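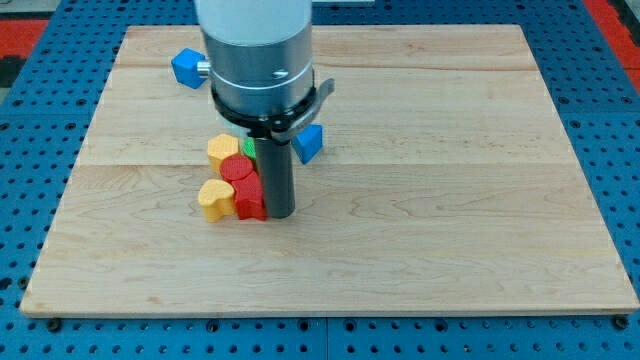

How much of a tabletop pushing cell budget should go to the work surface and tooling, and how much to the arm?

Plan the arm first, then hold back enough for the surface, the finger and the spares that wear with them. Buyers who spend the full amount on the arm usually come back within the same budget year for a second order, and the second order carries its own freight and approval time.

Dillus Tabletop Pushing Kit

The Dillus kit equips an existing arm for planar pushing, sorting and contact tasks with small parts. It is sold without an arm or controller. The configuration in use with colored blocks on a maple-colored plank board is the standard one: a single rod finger under the wrist, held in a bracket with blue hand knobs, working over a board on a perforated blue table.

Kit contents

Wrist bracket with collar
Hand knobs, blue
Rod finger, dark gray, square end
Plank board
Board fasteners for perforated table
Block set, plastic, mixed shapes and colors
Setup sheet and inspection record

Part number 923 covers the complete kit. Individual items can be ordered separately under the same number with a suffix. The block set is a consumable and is not covered by warranty.

Choosing a surface

The plank board is the default for pushing work. Seams between planks are present on all boards and should be considered when test paths are written. A small block pushed across a seam may turn slightly, depending on the shape of its base. If the task is sensitive to this, order the Staswood one-piece board, which costs more and has a longer lead time. Both boards use the same fastener pattern.

Do not oil or wax either board. Surface finish affects sliding friction, and results taken before and after refinishing should not be compared.

Choosing a finger

The rod finger has no moving parts and needs no air or power at the wrist. It pushes; it does not pick. Customers who need both functions should budget for a separate gripper and allow time for changeover and recalibration. The Arel quick-change plate shortens the changeover and adds height below the wrist, so reach must be rechecked before it is ordered.

The end of the finger works close to the board. Set the lower travel limit in the controller before the first run, with the board fastened down, and repeat the setting after any change of board.

Blocks and test parts

The block set includes cylinders, hearts and other lobed shapes in red, yellow and green. Round parts tend to roll around the finger when pushed off center. Heart shapes have a concave side that can hold the finger on line. Mixed sets are recommended for acceptance tests. Customer parts may be substituted if they stand without support.

Budget lines to include

Kit, part number 923
Perforated table, if not already installed
Arm adapter ring, if the wrist flange is not standard
Spare fingers, 2 per cell
Spare block sets
Installation and travel limit check
Operator time for setup

Tables are quoted separately. A table made up of more than one panel must be leveled across the joint before the board is fitted. Leveling is included in paid installation and excluded from delivery-only orders.

Service planning

Inspect the bracket and hand knobs every 2,000 cycles. Tighten the knobs by hand only. Replace the finger when the end shows visible rounding or when repeat tests drift outside the limit on the inspection record. A worn finger is not repairable.

Ordering and lead time

Kits ship 10 working days after receipt of order. The Staswood board ships separately. Orders for three or more cells are scheduled by installation date, and a partial shipment can be arranged on request.

Send the following with a request for quotation: arm make and model, flange drawing, table hole spacing, usable table area, and the size of the smallest part to be pushed. Quotations issued without a flange drawing do not include the adapter ring.

Prices are held until the end of March for quotations already issued. Installation in the northern region is carried out by Baldursdóttir under the same terms.

Technical sales contact: Maysoun Sabbagh, Dillus equipment desk. Requests received by noon on Thursday are answered the same week.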